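Home Help Board > Floors and Carpet > Carpet tile and broadloom

Striped gray carpet: which way should the stripes run, and how do I keep it from looking dirty?

Asked 6/23/25
347 views
3 answers

We are finishing a spare room that will be used as a workroom. The old carpet came out in April and the floor has been bare since then. I want to put in a gray striped carpet, the kind with thin uneven streaks in a few shades of gray and some that are close to white. I have a sample from the Brinddale line at home now and like it.

Two questions. The room is longer than it is wide and the door is in one of the short walls. The store (Zatine) told me stripes have to run the long way, and the installer told me he can lay it any way I want, including on the diagonal. Is there a rule for this?

Second, the light streaks worry me. The room gets a lot of equipment rolled and carried through it, plus shoes. My sister has a plain light gray carpet and it shows everything. Does a stripe hide it or make it worse?

The subfloor is plywood, flat, no squeaks that I can find. Budget is not huge but I would like to do this once.

Comments on this question

Is it broadloom or tiles? Makes a difference for the diagonal.

Reply from asker: Broadloom, 12 foot roll. They can also get it in tiles but the price is higher.

Answer 1 (accepted, 10 votes)

There is no rule. The usual advice is to run the stripes away from the door, along the long side of the room, and that is what I would do in a plain rectangular room with one door. It looks calm and wastes the least carpet. If you run them across the short way the room looks wider and shorter. Some people want that in a narrow room.

Diagonal works better than people expect with a streaky pattern. With clean, even stripes every wall that is a little out of square will show. When the bands are uneven and broken up, your eye has nothing to measure against.

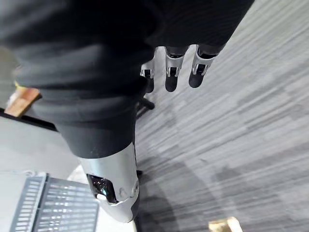 How the stripe wears

Mixed grays hide lint, dust and ordinary foot traffic well. I have had a streaked gray in my own workroom for years and the part by the bench looks close to the part under the shelves. The near-white bands will show a coffee spill or a grease spot the same as any light carpet would, so clean those right away. Blot with a white cloth and plain water first, then a little dish soap in water, then water again. Do not scrub, you will fuzz the pile and that spot will always look different.

Black scuffs from rubber feet and casters come off with the same soap mix most of the time. If you have tripods or stands that sit in one place, move them a few inches now and then. The dents in low pile mostly come up with a damp cloth and your fingers.

Cost of going diagonal

This is the real reason to think twice. On a 12 foot roll you lose a triangle at every wall, and you will probably get a seam where you would not have had one. Seams in a stripe have to be lined up on the same angle or you will see the break from the door. Ask your installer to draw the seam on a floor plan before you sign anything. Mine wanted an extra $85 for the cutting, and the extra carpet was on top of that.

Vacuum along the stripe for the last pass. Across it leaves track marks that fight with the pattern.

Comment: Agree on asking for the seam drawing. We did not and ours is right in the middle of the room.

Answer 2 (4 votes)

I would get the tiles. If you ruin one you pull it up and put down a spare. I bought one extra box of the Amadi tiles and have used three out of it. You can turn them so all the lines go the same way, or quarter turn every other one, but with a streaky gray the quarter turn looked like a checkerboard to me and I took it back up and did it again.

Make sure all the boxes have the same dye lot number. Check the arrows on the back before you stick anything down. It is easy to get one turned around and not notice until the light comes in from the side.

I used Dotuder tape at the corners only. It has held. A room that size took me one long day by myself, with a utility knife and a 60 inch straightedge. Change the blade often.

Answer 3 (0 votes)

go darker. light gray always looks dirty in the end, stripes or no stripes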